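Ticket 38 - grip slips on clear cups
Opened by: Bent Bach
Status: still open

OK so the Moroz gripper closes fine on wood blocks and then lets go of plastic cups about half the time. I swapped the servo horn, no change. Reflashed the Clellov board too - also no change, and that ate my whole evening!

Then I dropped the closing force from 40 to 9 in the config and the cups stopped buckling, but now they slide out the bottom.
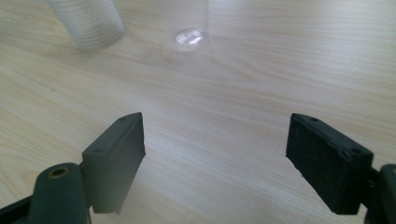

Next thing I want to try is thin rubber on the inner faces, up to 2 mm (any more and I lose travel). Anyone at Brindatgate got scraps? I'll post numbers after that.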